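# The Long Wait for a Useful Pair of Hands

For most of the past decade, companies that build robots for the home have promised a machine that would take over the chores. The machines that have reached customers sweep floors, mow lawns, and carry trays along a fixed route. The harder work, which calls for two hands and some judgment, remains largely where it was.

Trastura, a research group with a test apartment in Skivgate, has spent the year trying to measure that gap. Its staff keeps a list of 40 ordinary tasks drawn from homes and small shops. Each is attempted many times, by machines from several makers, and each attempt is scored by a person who did not program the robot. By June the group had logged 3,076 attempts.

Of the 40 tasks, 19 have been completed without human help at least once. Only five are completed often enough that the group would call them dependable. Those five include wiping a clear counter and moving folded towels from one shelf to another. Furniture work is on neither list.

"People assume that lifting is the problem," said Nawal Hajji, who directs the testing program. "The arms we use can lift a chair leg all day. The trouble comes when two parts have to meet and one of them is not quite where the machine expected it to be."

Furniture is a fair test because it resembles so much other work. A part must be picked up, turned, lined up with a second part, and held steady while force is applied. A grip that is too light lets the part rotate. One that is too firm can push the whole piece across the floor. 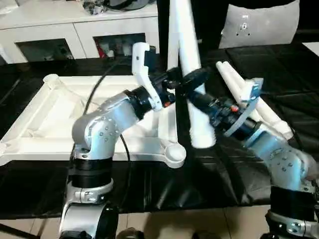
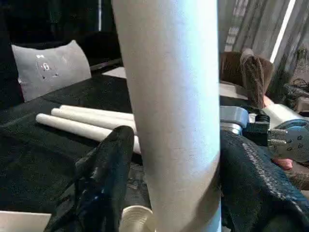
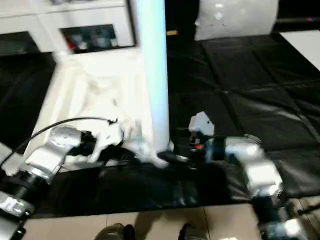
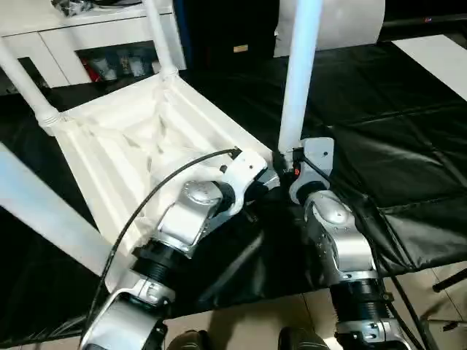 *Two-arm work at floor level and above, with white parts held upright; in the last photograph, both grippers have hold of a chair.*

**Can a household buy a robot today that will put together its furniture?**

Households cannot yet buy one that does the job reliably. Research systems can perform individual steps under supervision, but no product tested by Trastura completes a full assembly unaided, and the group does not expect to add one to its dependable list in the next round.

The picture is somewhat better on the shop floor. Gunnlaugsson, a maker of shelving and light fixtures, uses two-arm stations for packing and for fitting end caps. Parts arrive in the same position every time, and the stations are fenced off from foot traffic. A worker clears jams and changes the bins. The company reports steady output from the stations but has kept its final assembly line staffed by people.

Zillgate, which rents out furnished apartments, took a more ambitious path and later withdrew from it. The firm had hoped to send machines into vacant units to reset rooms between tenants. Differences in flooring, lighting, and furniture from one unit to the next required so much preparation that a cleaning crew could finish first. Zillgate now limits its trial to laundry rooms.

Hajji regards such retreats as useful information. Her group publishes its failed attempts along with the successful ones, and makers are given the recordings from their own machines. The next round of testing will add tasks involving cords, lids, and soft packaging, all of which were requested by shop owners.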